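Handout 2: Learning pick-and-place from demonstrations

Read this before the lab. It covers how a policy is trained from recorded demonstrations, and what happened when we changed the objects around the target. The task is simple to state: the arm gets a short written instruction, finds the named item on the table, grasps it and sets it down where the instruction says. Everything else on the table is a distractor. 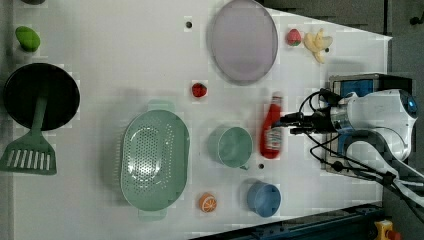
Notes by Kwame Agbenyega and Jihad Matar
Robot Learning, Prakholm
2/22/20

1. Data

We collected 386 demonstrations by teleoperation, using a recording tool called Twal. Each one stores the camera images, the joint positions, the gripper opening and the text of the instruction. Items were moved between demonstrations. A bottle or a mug might be upright in one and on its side in the next, and the grasp has to change with it.

Demonstrations in which the operator dropped the item were kept if the operator picked it up again. We threw them out in the first version of the set, and the policy trained on that version had no idea what to do after a slip.

2. Training

The policy is called Grornon. It predicts a short run of actions from the current images and the instruction, carries out the first part of the run, then predicts again. The loss is the plain difference between predicted and recorded actions. You will derive it in Problem 2.

Watch the gripper signal. It is nearly constant for most of a demonstration and changes only at the grasp and the release, so an unweighted loss lets the network ignore it. We weight those steps more heavily.

3. Clutter test

For the test we ran 100 trials with the target among other kitchen items and toy foods. Placing into a container is harder than placing on the bare table. The fingers have to clear the rim, and a long object needs to line up with the container before release.

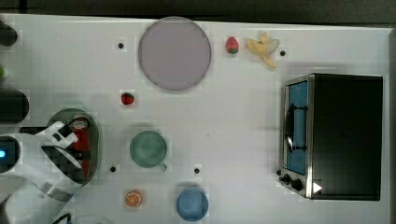
Most failures came at the approach. The policy picked the right item but came in at a poor angle, touched a neighbor and stopped. Wrong-item errors were less common, and they were mostly between items of the same color. Retraining with more varied layouts helped with the first kind and did little for the second.

For the lab: bring your Likitz login and have Problem 2 done. Read the section on action chunks again if the derivation gives you trouble.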